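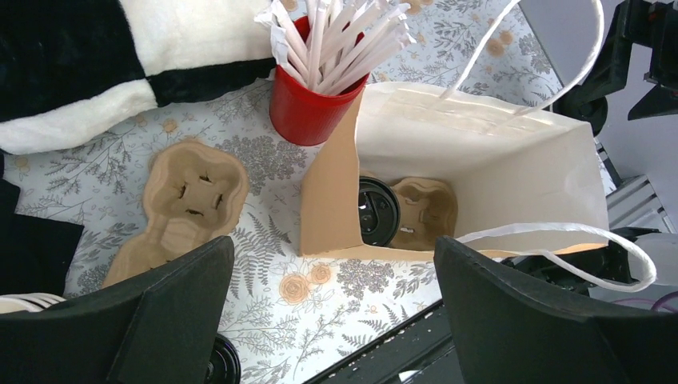 Ticket: Pavau tipper, body won't lift
Status: open, waiting on part

07:40 Driver at the Cuautle yard reports the tipper body stops partway up with 900 kg of gravel on. PTO light on, no fault code.

08:15 Hydraulic oil topped up, 2 litres. No change.

09:30 Noemí Tovar swapped the lift relay for the one off the Roker truck. Same fault.

11:05 Pressure low at the pump outlet. Suction hose has gone soft and is pulling flat under load. Hose ordered from Clernero, 2 days.

11:20 Truck off hire until fitted. Marleny Villanueva has told the customer.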